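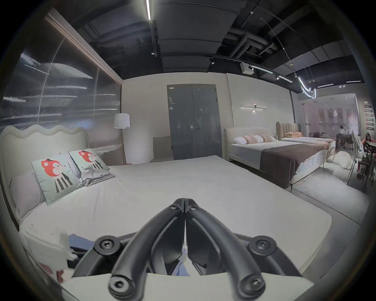 Hidayah Nugroho reckons a bed should be made before you've had your tea, every day, no excuses, and that a bare mattress at eleven in the morning is the start of a slippery slope. She wrote this under my last piece, the one about duvet covers. Fair enough. Lots of people agree with her, my mum for one.

I don't. Strip it and leave it. That's my whole argument really, but I've got a page to fill and the washing has a while to go.

A mattress gets used every single night and looked at about twice a year. Think about that. We wash the sheets, we plump the pillows, we line up the cushions with the funny animals on them, and the big white thing underneath gets covered up again before it's had five minutes of air. Warm from a body all night, then straight under a sheet, a duvet and a throw. No wonder bedrooms smell like bedrooms.

So mine comes off first thing on wash day and stays off till evening. Window open, even in November. Pillow and cushions shoved up against the headboard, out of the way. Anything that turns up in the bedding (socks, always socks) goes in a heap at the corner and gets dealt with later. Or doesnt.

Yes it looks unfinished. So what. It's a bedroom, the postman isn't coming in.

I used to be a maker. Hospital corners, the lot. In the flat on Pillai Road I had a bedspread from Mekura that took longer to get straight than I took to get dressed, and one of those quilted runners across the foot, which I never understood. It cost over £70. For a strip. It slid off every night and I put it back every morning, and one day I rolled it up and put it on top of the wardrobe and I have not missed it once.

Which gets me to the shops. They don't want you to have a bare mattress, there's nothing to sell you. Stakia does a "bed dressing set", 6 pieces, £200, and I went through the list twice looking for anything you could sleep under. Couldn't find it. Filusness is worse, £300 for a set with bolsters in. Bolsters! Where do they go at night? On the floor, where you fall over them.

I'll keep the cushions, mind. Silly ones especially. A cushion with a face on it does more for a room than a beige bolster ever will, and it can go in the machine if you check the label. And spend money on a decent headboard if you've got it, something with a bit of shape, because that's the part you see whether the bed's made or not. Good lamp next to it. Done.

Where Hidayah has a point is the evening. Coming up at half ten, dead tired, and there's no sheet on. Horrible. I've slept on a folded towel more than once, I'll admit that, and with my coat over me the time I'd left the duvet on the line. So: clean sheet goes on the bed before supper. Put it on the chair by the door if you have to so you walk into it. Thats the one rule I'd sign up to.

But the morning? Leave it alone. Turn the mattress if it's that sort, hoover round the edges if you're feeling keen, then shut the door and go and have your breakfast.

The machine's just beeped so I'm off to hang out pillowcases. Hidayah, write back if you like, I do read them all.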